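News from the Plirkby Bible Reading Group

Large print Psalms and the new reading plan

The large print Psalms have arrived from Hepburn and are on the shelf by the side door. We ordered 35 copies. The type is a good deal bigger than in the old green booklets, and each psalm starts on a fresh page, so the book is thicker than some of you will be used to. Please write your name in the front in pencil if you take one home.

Several people asked why the verse numbers are out by one in places compared with their own Bibles. Some editions count the heading of a psalm ("A psalm of David", and so on) as verse 1 and others leave it unnumbered. The words are all there. When we read aloud we will go by the numbers in the large print book, and the reader will give the opening words as well.
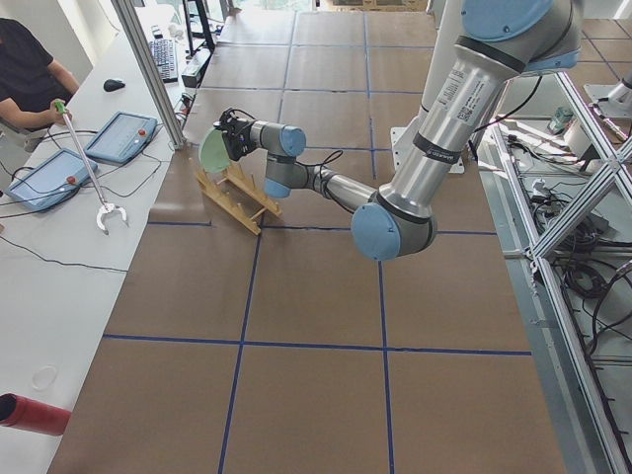
The reading plan from June takes us through the Psalms in order, with Psalm 119 spread over 2 weeks. We did try it in one sitting last year and most of us lost our place before the end. The eight-verse sections will be shared out beforehand, and Cornel Dumitrescu has the list. If you would prefer to listen, tell him and he will leave you off it.

Cornel will also read a few of the shorter psalms in Romanian, beginning with Psalm 23. He uses his grandmother's Bible, which came from Dasulov and has her notes in the margins. He has typed out the text with the English alongside so that everybody can follow.

The Catley group have asked to join us for the evening on the Psalms of Ascents (120 to 134). We start at 7.30 as usual. They use an older translation, and we will hear Psalm 121 in both versions, one after the other, before any discussion. 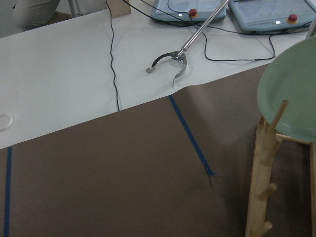 Study sheets for the first part of the plan are printed, 200 in all, which should see us through to the end of Psalm 41. Each sheet has the passage, a short note on hard words and a space for your own questions. The back is blank. For those spreading their sheets out at the tables, a paper covering like the white one in the photo makes a decent surface, though a wrinkled one is no good for writing on, so smooth it down first. Spare sheets go back in the box file.

The old green booklets are free to anyone who wants them. Whatever is left at the end of June will go to Catley.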